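Schüttgut und Wandreibung: Sprechnotizen, Teil 2
Anneli Koivisto, 21. September 2020
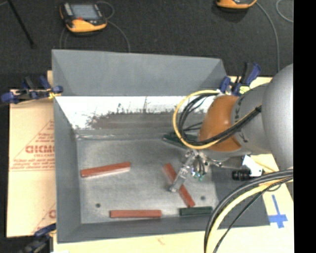
Metallbehälter mit schrägen Wänden, am Boden rötlich-orange Blöcke.

Folie 4: Wandneigung. Massenfluss nur bei ausreichend steiler Wand, sonst Kernfluss mit toten Zonen. Grenzwert hängt vom Wandreibungswinkel ab, Messung im Schergerät.

Folie 5: Messreihe Kolcombe, 57 Proben, 12 davon verworfen (Feuchte). Tabelle nicht vorlesen.

Folie 6: Brückenbildung. Auslaufweite gegen Korngröße auftragen. Rückfrage zu Fomier erst am Ende.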